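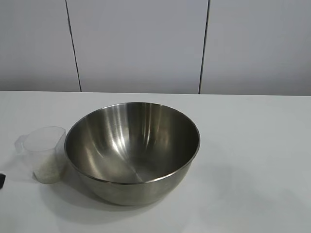

The Bowl Comes Out First

16 shares | 5 comments

Before Chiamaka Akande decides what she is going to bake, before she has so much as opened the pantry door, she gets out the big steel bowl. She puts it down on the table, sets the measuring cup next to it, and then goes and makes herself a cup of tea. By the time the tea is ready she generally knows whether it will be bread or a cake, and if she doesn't, well, there is always more tea.

I spent a long November afternoon with her at Tudurgate, where she teaches a small baking class in what used to be the back half of a hardware store. I had gone expecting to write about her coconut rolls (which are wonderful, and which I ate more of than was polite), but we kept coming back to the tools. She owns very few of them. For a woman who has baked most mornings of her grown-up life, her shelves are surprisingly bare, and she likes them that way.

"My mother had one bowl," she told me, wiping her hands on her apron. "She washed the rice in it and she mixed the dough in it, and on Sundays it was the fruit bowl. I was grown before I found out people bought them in sets."

The one she uses now is stainless steel, deep and round, with a thin rolled lip that is easy to get your fingers under. She likes it oversized. Flour climbs when you stir it, she says, and a beginner who is worried about spilling will stir like somebody stroking a cat. Give that same beginner a bowl with high sides and plenty of empty room and she'll put her whole arm into it, and the dough will be better for it. I tried this myself and she is right. I have been mixing in bowls that were too small for me since I was 16, and I came home and gave two of them to my neighbor.

Then there is the measuring cup, a clear plastic one with a squared-off handle, gone a bit frosted in the way that plastic does. She had a handsome glass one from a shop called Basmont until it met the floor, and she never replaced it. Plastic is light, it doesn't mind being dropped, and you can scoop with it straight from the flour bin, though she would like me to tell you that scooping is a bad habit and that flour ought to be spooned in and leveled off. She scoops anyway. "I know what my scoop weighs," she said, and I believed her.

What struck me most, though, was the table. It is plain and white, and at the start of class there is hardly anything on it. Her old kitchen on Bashir Street had a counter so crowded with canisters and cookbooks and a very large toaster that she used to roll out her pastry on the ironing board, and when she moved she promised herself one clear stretch of surface that would never be used for storing anything. Mail isn't allowed on it. Neither are keys.
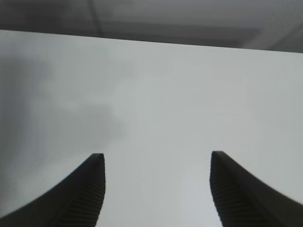 A pale top has its practical side, too. Flour hardly shows, so nobody frets over the mess while they're working, but a smear of butter or a stray raisin stands out right away when it's time to clean up. She goes over it with a scraper first and a warm cloth after, and she does the corners before the middle, as her mother did. When I asked what the soap was she laughed and said it was whatever had been on sale.

Her classes are kept to 6 people, all sharing the table, and the first lesson has no recipe in it at all. Everyone takes a turn measuring 2 cups of flour into the bowl, and then they weigh what they've got and compare. The numbers are never the same. There is usually some good-natured arguing at this point, and once, she says, a husband and wife from Nakulell had to be given separate ends of the table.

After that they add water and salt and get their hands in, and the room goes quiet for a while. The rolls come later, in the third week. I have her recipe folded up in my coat pocket, with a buttery thumbprint over the oven temperature, so I'll have to call her and ask.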